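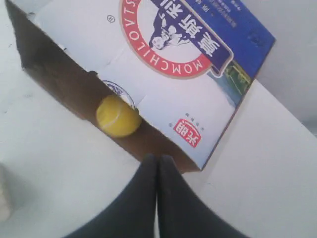 # Kistodari: box and small object demos, shown by hand

Hi! I'm Dilruba Bandara, and I look after the Kistodari set. It's a pile of short recordings of a person driving a robot arm by remote control to get small things into, out of and up against a cardboard box lying on its side. If you came over from Clilatmont looking for the drawer and cup tasks, those are in their own repo (links at the bottom).

## What you get

- 228 episodes, one folder each
- 2 camera views per episode: one at the wrist, one looking over the table
- joint positions, gripper opening and the operator's commands
- a plain text note per episode, written by whoever was driving

The notes are short and a bit moody. Donnie Galbraith writes "meh" a lot, which means the grasp slipped but he kept going. I left those in.

## The tasks

`ball_box` uses a yellow tennis ball, which the driver moves over the lip of the box. `cube_box` is the same idea with a small wooden cube. I thought the cube would be the easy one, and then I drove it myself and went straight past it three tries running!

The box is a printed product carton (MOMCHILOVTSI, with the cow on it) and its printing is upside down as it sits on the table. Please don't flip your images on the strength of the lettering. Signe Grønli lost an afternoon to that while she was writing the loader.
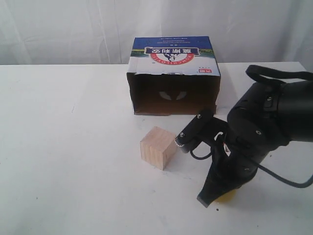
*`cube_box`, table view: fingertip just to the right of the cube, open end of the box behind.*

## How we record

The operator sits off to the side with the Clokport hand controller. We settled on 40 seconds as the limit for an episode. Start with the gripper open, come in slowly, and let go of the controller completely when you're done, so the end of the episode is easy to find in the logs.

If you want to add your own demos:

1. Run `record.py --task cube_box --driver yourname`.
2. Put the object down anywhere you can reach without bumping the box.
3. Press the thumb button and drive.
4. Press it again to stop, then type your note.
5. Bad run? Keep it and set `success: false`. I really do want the failures (within reason, please don't send me a whole folder of dropped balls).

Small corrections in the middle of a grasp are fine and I'd like more of them. My early policies had only ever seen smooth approaches and they were hopeless once they were a little off target.

## Known problems

The wrist view can get blurry around the fingers. White table, white backdrop, so anything pale is hard to pick out, and if you segment by color you will have a bad time. The carton may also sit at a different angle from one episode to the next, so don't hard-code where it is.

Two drivers did most of the episodes, Donnie and Hằng Hứa, and you can tell them apart from the commands alone. Hằng nudges, Donnie swoops. Split by driver if you care about that sort of thing.

## Changes

- 2026-10-13: fixed the gripper scale in `ball_box`, added driver names to the metadata
- February: first upload

Questions go to me or to Siv Tangen, who keeps the download server running.

Print this page | E-mail this page

Related items

- Clilatmont: drawers and cups
- Neves: folding cloth with one arm
- Clokport hand controller setup notes
- Loader changes for Kistodari users

Contact | © Kistodari contributors | Back to top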